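Andex two-table set, cream: review after a winter of use

We bought two of the Andex tables for the back room in Grustcombe, where four of us share the space for sorting, packing and the occasional repair. The old desk was too small and had a drawer underneath that caught everyone's knees. I wanted a plain surface with nothing below it, and I wanted it in two pieces so that it could go up the stairs.

They arrived in two flat boxes, one per table. Each box held the top, four legs, a bag of bolts and a single sheet of instructions with drawings and no words. I put the first one together on my own in 45 minutes. The second took less time, as I knew by then that the bolts should be left slack until all four legs are on. The hex key supplied is short and hurts the hand after a while. Use your own if you have one.

Each top is 800 mm deep. Pushed together along the long side, they give you a surface you can work at from both sides without bumping into whoever is opposite. I paid 493 euros for the pair including delivery, and there was a Trotel table for less, but its top came in white gloss only and I did not want the glare.

The colour is listed as cream. In daylight it is cream, and under strong light it looks closer to white. Against our light grey wall it looks fine. The finish is matt enough that I can read a screen next to it, and small things show up well on it, which I had not thought about before buying. Dark items especially are easy to find. Clear plastic is another matter and I have put my hand down on more than one bottle cap.
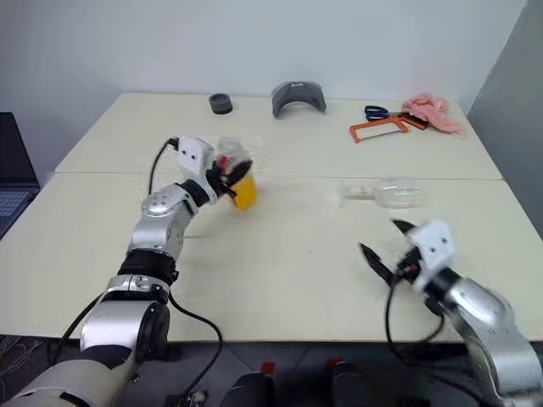
The two tables pushed together, with the join running across the middle.

The join is the main thing to know about. There is no clip or bracket in the box to hold the tables to each other, so the seam is always visible and it opens a little if somebody leans on the near table. Paper is fine across it. Writing across it is annoying. Crumbs and bits of tape backing go down it and I clean it out with an old bank card. Gergely Kelemen, who works at the other side, fixed his own pair at home with two flat steel plates screwed in from underneath, and he says they have not moved. I have not done this to ours because we still pull them apart when a big delivery comes in.

The feet adjust, but only a little. Our floor slopes towards the corner and I needed a piece of card under one leg to get the two tops level with each other. Once that was done they stayed level. Check them again after a few weeks — one of ours had worked loose by February and just needed a turn.

Cleaning is simple. Coffee comes off with a damp cloth. Biro comes off with a bit of washing-up liquid if you get to it the same day. I have one mark from a marker pen that has not shifted and probably won't. The edges are holding up, apart from a small chip at one corner where I caught it on the door frame when carrying it in.

There is no cable hole and no tray. We keep a laptop at the left-hand end and its lead goes over the side, held with a stick-on hook. Jafarzadeh do a clamp-on tray that fits this thickness of top, but it costs extra and I have not tried it.

I would buy the tables again at this price. I would take half a star off for the missing bracket and leave the rest as it is. If you only need one table there is little to complain about apart from the hex key.

Four and a half out of five.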